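작은 화이트보드를 식탁에 두고 쓴 지 반년

2020년 10월
글쓴이: Leobardo Meléndez

지난 3월부터 집에 있는 시간이 길어지면서 식탁이 밥 먹는 자리 겸 일하는 자리가 되었다. 처음에는 이면지에 장볼 것과 할 일을 적었는데 종이가 금방 쌓였다. 어디에 뭘 적었는지 몰라서 같은 물건을 두 번 산 적도 있다. 우유를 그렇게 두 통 샀고 간장도 그랬다.

그래서 동네 문구점 Rakena에서 작은 화이트보드를 하나 샀다. 원래는 6천 원쯤 하는 줄 무늬 제품을 보러 갔는데, 그건 다 나가고 동물 그림이 인쇄된 것만 남아 있었다. 아이들이 쓰는 물건 같아서 잠시 망설였다. 그래도 다른 가게까지 가기가 귀찮아서 그냥 들고 왔다. 포인트가 1000점 있어서 그만큼 할인을 받았다.

벽에 걸어 볼까 했는데 우리 집 부엌 벽은 타일이라 접착식 고리가 잘 떨어진다. 전에 Zukum 고리를 붙였다가 새벽에 떨어져서 식구들이 다 깼다. 결국 보드는 눕혀 놓고 쓴다. 펜으로 쓰기에는 눕혀 두는 쪽이 편하다. 다만 눕혀 놓으면 그 위에 자꾸 물건이 올라간다. 열쇠, 영수증, 과일 같은 것들이다.

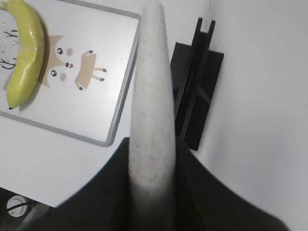

화이트보드 위의 바나나. 아직 껍질에 초록빛이 조금 돈다.

바나나는 일주일에 한 송이를 산다. 이번 송이는 4개짜리였다. 나는 조금 덜 익은 것을 좋아하고 아내는 갈색 점이 생긴 것을 좋아해서 순서대로 먹으면 대체로 남지 않는다. 나는 첫날과 둘째 날에 먹고, 나머지는 아내 몫이다. 과일 그릇에 사과와 같이 두면 너무 빨리 익어서 바나나는 따로 둔다. 여름에는 이틀만 지나도 물러졌는데 요즘은 날이 선선해져서 며칠은 괜찮다.

보드에 인쇄된 동물은 베이지색이고 발굽이 있다. 나는 사슴이라고 생각했고 아내는 송아지라고 했다. 포장지에 이름이 있었을 텐데 사 온 날 버려서 확인할 수가 없다. 볼이 분홍색이라 조카가 오면 제일 먼저 이 그림부터 찾는다. 그림이 있는 만큼 글씨 쓸 자리는 줄어든다. 처음에는 그게 불만이었는데, 쓸 자리가 좁으니 꼭 필요한 것만 적게 된다. 지금은 장볼 것을 6개까지만 적고 나머지는 다음 장으로 미룬다.

써 보고 알게 된 것을 몇 가지 적어 둔다. 펜은 보드에 딸려 온 것보다 Plarkix 가는 펜이 낫다. 굵은 펜은 받침이 있는 글자를 쓰면 뭉개진다. 사흘 넘게 둔 글씨는 마른 휴지로 잘 안 지워지고 물티슈를 써야 한다. 물티슈로 닦은 다음에는 마른 천으로 한 번 더 닦아야 펜이 먹는다. 그리고 밥 먹을 때는 치워 두는 게 좋다. 국물이 튀면 테두리와 판 사이에 스며들어서 닦기가 번거롭다. 나는 이쑤시개에 휴지를 감아서 닦았다.

냉장고 옆에 붙이는 자석식도 생각해 봤지만 우리 냉장고는 옆면이 벽에 거의 붙어 있어서 자리가 없다. 앞면은 이미 조카 그림과 배달 전단지로 찼다. 전단지를 좀 떼면 자리가 나긴 할 텐데 그건 겨울 되기 전에 한번 정리할 생각이다.

다음 글에는 Femar에서 산 반찬통 이야기를 쓰려고 한다. 뚜껑이 하나 안 맞아서 교환 신청을 해 둔 상태다.

문의는 방명록에 남겨 주세요 | © 2020 Leobardo Meléndez | 맨 위로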